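Washing Up By Hand For A Winter

The dishwasher stopped in December, on a Saturday, with a full load in it. It filled, hummed for a while and shut itself off with a row of lights blinking. I took out the bottom rack, bailed the water with a measuring cup, and washed everything by hand. I figured I would do that for a week until somebody came out.

The repair place in Ostgate wanted $462 for a new pump and the labor to put it in. The machine came with the house and was not a good one to begin with. The top rack had a bad wheel and the soap door only opened when it felt like it. I said I would think it over. I thought it over until spring, and by then I had gotten used to doing without.

I wanted to write down how that went, partly because a few people have asked and partly because I looked for this kind of post back in December and mostly found arguments about water use. I don't have much to say about water use. Our bill comes every other month and covers the garden too, so I can't pull the dishes out of it. I can tell you about time, soap, and where to put things.

The time first. After the first week I started setting the stove timer when I turned on the tap. A normal weeknight for us, with one pot, one pan, plates and whatever was left from breakfast, takes less time than I would have guessed. The longest I recorded all winter was 51 minutes, and that was after we had people over and I made two roasting pans of vegetables and a custard. The custard dish was a good part of it. Most nights I was done before the radio program I like was half over.

What made the difference was when I started. If I sat down after dinner first, it was a chore and I put it off, and then there was dried rice to deal with. If I stood up from the table and went straight to the sink, it went fast. I now run the hot water while the last person is still eating, which my family thinks is rude. They may be right.

The order matters too. I had always washed whatever was closest. My grandmother did glasses first, then silverware, then plates, then pots, and I remembered that about a month in and tried it. The water stays clean a lot longer. You can do all the glasses and forks in one batch of soapy water and most of the plates as well, and you only need to change it before the greasy things. Knives I keep out on the counter and wash one at a time. I cut my thumb the second week reaching into suds for a paring knife, and I don't put them in the water anymore.

For soap I went through more brands than I needed to. The cheap one from the discount store was fine for plates and useless on a greasy pan. The one I settled on is Hisier, the unscented kind, which our grocery store keeps on the bottom shelf. It doesn't make a lot of suds, and for a while I kept adding more because I thought it wasn't working. It was working. I use a small squirt in a full basin now and a bottle lasts a long time. It also doesn't crack my hands, or not as badly as the lemon one did. I do put on hand cream before bed from November on, but I did that before.

I don't like sponges. They smell after a few days no matter what you do to them. I switched to cotton dishcloths, and I have 4 of them in rotation. One is in use, one is drying, and the others are in the wash or the drawer. They go in with the towels on hot. For stuck food I have a wooden brush with stiff bristles, and for cast iron I use a piece of chain mail that I bought from a kitchen shop called Grgić. It looks like a silly purchase but it takes off burned egg in a few passes and doesn't hurt the seasoning.

The real problem was drying. I used to think of a dish rack as a thing you keep for the odd wooden spoon. When everything you own passes through it every day, you find out quickly that it is too small. We started with an old folding one that I had in the basement, and plates slid out of it when it got full. I tried laying towels on the counter, and they were soaked by the time I got to the pots. I tried drying each thing by hand as I went, and that was slower than all the washing.
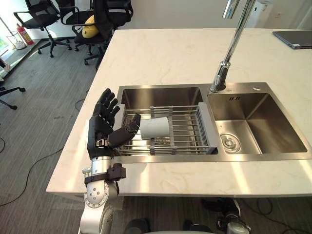
Do you have to dry dishes with a towel? Letting them air dry is fine, as long as they aren't stacked together and you put them away before you cook again.

That second part is where we fell down at first. The rack was always full, so clean things lived in it and never reached the cupboard. Then the dirty things had nowhere to go. What fixed it was a rule that whoever makes the coffee empties the rack. The coffee takes a few minutes to drip anyway, and it happens every day whether anyone feels like it or not. I can't say it is followed every morning, but it is followed enough.

We also own fewer dishes than we did. I didn't plan this as part of the project. I noticed that with a dishwasher we would use every mug in the house before running it, and without one we used the same few over and over. I boxed up the extra plates and the mugs with advertising on them and put them in the garage. In February I went out and got one platter back. Everything else went to the church sale. The cupboard over the stove is now half empty and I can reach the flour without moving anything.

There are things I miss. Baking sheets are a pain in a normal sink, because you have to wash one half and then turn it around, and water runs down your sleeve. The blender has a gasket that has to come off every time. Big holidays are hard, and we had my side of the family at the house for New Year's with no machine and I would not choose to do that again. I washed in three rounds and ran out of dry towels before the second was done.

Being sick is hard too. We all had the same cold in late January and the dishes sat for two days. With the machine you can at least shut the door on them. I had to look at them every time I went in for tea. We ate toast off paper towels and I felt bad about it, and then I got better and washed them all in one evening.

I did look at replacing it. There is a showroom called Flosulach out past the highway that sells scratched and returned appliances, and I went there twice. The nicest one on the floor was $2,000 after the discount, with a third rack and a light inside. It was very quiet. I stood there and tried to picture what I would get for the money, and it came down to baking sheets and New Year's. The cheaper ones were a lot like the one I already had. I went home without one both times.

So the old dishwasher is still under the counter. For now I use it to store the roasting pans and the big stockpot, which fit well if you take out the top rack. A friend suggested pulling it out and putting in a cabinet with drawers. I measured, and the opening is a standard width, so it would be easy enough. The water line would need to be capped properly and I would want a plumber for that. I may get to it this summer, after the back steps are done, since the steps are worse.

If your own machine has just died and you are trying to decide, I would give it a month before you buy anything. Get a rack that holds a full dinner's worth of plates, get more dish towels than you think you need, and wash right after you eat. I'll post again if I do the cabinet. If anyone has put drawers in that kind of space, I would like to know whether you kept the outlet live behind them or had it taken out.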